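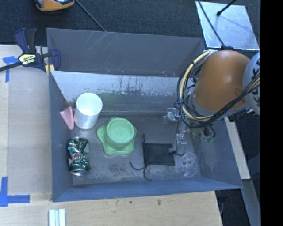 きょうだいげんかの数をかぞえたって、仲がいいか悪いかはわかりませんよ、とシバプラサド・パイさんには最初に言われてしまいました。うーん、いきなりきびしい! わたしは「けんかが多いきょうだい＝仲が悪いきょうだい」だとばかり思っていたので、メモ帳を持ったまま、しばらくぽかんとしてしまいました。

ホーム　よみもの　しらべてみよう　みんなのおたより　おうちの方へ

きょうだいげんかって、なんだろう?

みなさんには、お兄さんやお姉さん、弟や妹はいますか? わたしには二つ年下の弟がいます。子どものころは、テレビのリモコンのことでも、おふろに入る順番のことでも、とにかくよくけんかをしました。プリンのふたをどっちがなめるかでもめて、二人とも泣いたことまであります(いま思うと、ふたですよ、ふた)。

さて、そんなきょうだいげんかを、大まじめに調べた人たちがいます。サンロウ(Sunlow)家族研究室の研究チームです。チームは、きょうだいのいる小学生3,903人に小さなノートをくばりました。そして7日のあいだ、けんかをしたら「だれと」「なにが原因で」「どうやって終わったか」を書いてね、とお願いしたのです。夏休みの絵日記の、けんか版みたいなものですね。

全員がさいごまで書けたわけではありません。でも、3,000さつ以上のノートがもどってきました。けんか日記がそんなに! 読むほうもたいへんだったろうなあと思います。

なにが原因だったの?

いちばん多かった原因は、「物の取り合い」でした。ゲーム機、本、ソファのいい場所、さいごのからあげ。わたしの家とまったく同じで、ちょっとほっとしました。

次に多かったのが「ずるい」です。「お兄ちゃんだけおそくまで起きていていい」とか、「妹ばっかりほめられる」とか。取り合いは目の前に物がありますが、「ずるい」のほうは、心の中で自分と相手をくらべたときに出てくる気持ちです。だから、まわりの大人には見えにくいんですね。お母さんから見ると急におこりだしたようでも、本人の中では、朝からずっと「ずるい」がたまっていた、なんてこともあるわけです。みなさんも思いあたりませんか。わたしは、あります。たくさん。

じゃあ、どうやって終わったの?

わたしがいちばんおどろいたのは、ここです。ノートに書かれたけんかのうち、60パーセントは「いつのまにか終わった」だったのです。「ごめんね」と言ったわけでも、大人がとめに入ったわけでもなく、ごはんに呼ばれたり、おもしろい番組が始まったりして、気がついたらいっしょに笑っていた。そういうけんかです。

もちろん、あやまるのはとても大事です。相手をたたいてしまったときや、ひどいことを言ってしまったときは、「いつのまにか」にしないで、ちゃんと言葉にしましょうね。

けんかの数と、仲のよさ

ここで、はじめのパイさんの言葉にもどります。研究チームは、ノートの最後のページで「きょうだいといるのは楽しいですか」とも聞いていました。すると、けんかが多いのに「すごく楽しい」と答えた子が、けっこういたのです。はんたいに、けんかはゼロだけれど「あまり楽しくない」という子もいました。

どうしてでしょう。考えてみると、けんかをするには、まず同じ場所にいなくてはなりません。いっしょに遊ぶ時間が長ければ、ぶつかる回数もふえます。べつべつの部屋でほとんど話さなければ、けんかのしようがないですよね。

ただし、気をつけたいことが一つ。この調べ方では「けんかをすると仲がよくなる」とまでは言えません。二つのことがいっしょに起きていても、どっちがどっちの原因なのかは、べつに調べないとわからないのです。アイスがよく売れる8月には、セミもよく鳴きます。でも、アイスがセミを鳴かせているわけではありませんよね! ニュースで「調査でわかりました」と聞いたときは、このアイスとセミを思い出してみてください。

それから、ノートを書いたのは子どもたち自身です。同じけんかでも、お兄さんは「すぐ終わった」と書き、弟は「ずっと続いた」と書くかもしれません。わたしも弟に電話で聞いてみました。プリンのふたのけんかは、弟の記憶では、わたしがふたもプリンも両方取ったことになっているそうです。そんなはずはないんだけどなあ。

おうちでやってみよう

けんか日記は、ふつうのノートでもできます。書くのは、気持ちが落ち着いてからがおすすめです。きょうだいにないしょで書いてもいいし、二人でべつべつに書いて、あとで見せ合うのもおもしろいですよ(見せ合ってまたけんかになったら、それも書いてください)。

ひとりっ子のみなさんは、いとこや友だちとのことでもだいじょうぶ。お父さんやお母さんに、子どものころのけんかの話を聞いてみるのもいいですね。おじいちゃんのけんかの話なんて、きっと初めて聞くことばかりですよ。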